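# The paper that came back on a Sunday
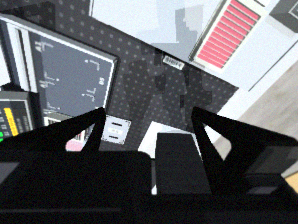

*Panels, labels and boxes on a dotted grey surface.*

The *Goltau Anzeiger* had been dead for three years when Britta Stöcker decided she missed it. She didn't miss the leader column, which was written for two decades by a man who disliked roundabouts. She missed knowing why the swimming pool was shut.

"You'd walk past and there'd be a sign saying closed," she tells me. "Closed for what? Until when? I had to ask the butcher, and the butcher makes things up."

So she started a newspaper. It has eight pages, comes out on Sunday and is put together in the back of what used to be a Tatine shoe shop, where the foot-measuring stool now serves as a visitor's chair. I have sat on it. It is built for people who plan to leave soon.

The first issue sold 91 copies, a good few of them to her relatives. The lead story was the pool (a pump, until March). Page five had a correction to page two, spotted after page two had gone to print and before page five had, and readers liked it so much that several asked whether it would be a regular feature. It has been, though not on purpose.

Her only full-time colleague is Hauke Eichhorn, who spent his career at the Albers group, owner of the old *Anzeiger* and of a long list of other titles it has since stopped printing. Albers liked to merge newsrooms. By the end Eichhorn was covering Goltau from a desk an hour's drive away, alongside four other towns, and once wrote up a harvest fair that had been called off.

"It was a decent report," he says. "Good quotes."

His last years there were ruled by Plandard, a piece of software that told reporters how each story was doing while they were still writing it. Council budgets did badly. Anything with a missing dog did well. Eichhorn admits that he once put a dog in a council budget – it had wandered into the chamber during the vote on drains – and was congratulated by email from head office.

There is no Plandard in the shoe shop. There is a sheet of paper on the wall, where Stöcker writes down what people complain about when they come in. Drains are well ahead.

Sales now stand at 241 a week, and whether that amounts to a business depends on which of them you ask. Stöcker says it nearly does. Eichhorn says he has a pension. The advertisements come from a roofer, two funeral directors who insist on separate pages, and the butcher, who has forgiven her.

The council, meanwhile, has started replying to emails. For a long stretch nobody from the press had attended its meetings, and the public gallery was being used to store chairs. Eichhorn asked for one of them to be unfolded. The mayor, he says, has begun wearing a tie.

When I leave, the two of them are arguing about the front page. Stöcker wants the bus timetable, which has changed without warning. Eichhorn has heard about a dog.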